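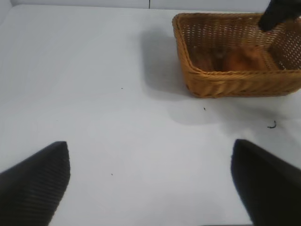
About Gestard

Small shop, security stuff. Data recovery, drive imaging, secure wipe, and the paperwork that goes with all three. Started by Ihor Hordiienko out of a spare bedroom with two write blockers and a borrowed label printer. Still have the printer.

What we do

Mostly law firms and small businesses. Somebody leaves the company, somebody else wants to know what went out the door on a USB stick. We image the drive, hash it, log it, and hand over a report you can read without a dictionary. Flat fee per drive, up to 100 drives per job. More than that, call first.

We also do disposal. Old laptops, phones, backup tapes. You get a certificate with the serial numbers on it.

What we dont do

No password cracking on devices you can't show are yours. No spying on spouses. We get asked this a lot — the answer is the same every time.

Our tools

Plemari is our case log, written in house. Keeps track of who touched what and when. Version 80 went out to clients as of January 3, 2018, and fixes the time zone bug in exported reports (sorry to everyone in Arizona). Koletti is the smaller one, a command line wiper, free to download. 151 bug reports closed on it so far, keep them coming.

Where we are

Suite 353, Hettiarachchi Building, second floor. Buzzer is the one with no name on it, we're getting a new label. Parking behind, enter from the alley. Drop-offs by appointment only, and please bring the power adapter. Please.

Working with us

Not hiring right now. Probably one part time bench tech in February, will post it on this page. If you know file systems and can write a clear sentance, send something over anyway.

Contact

Use the form. Encrypted mail is fine, key is linked at the bottom of the page. For a live incident — phone, not the form. Leave the machine as it is untill you've talked to us.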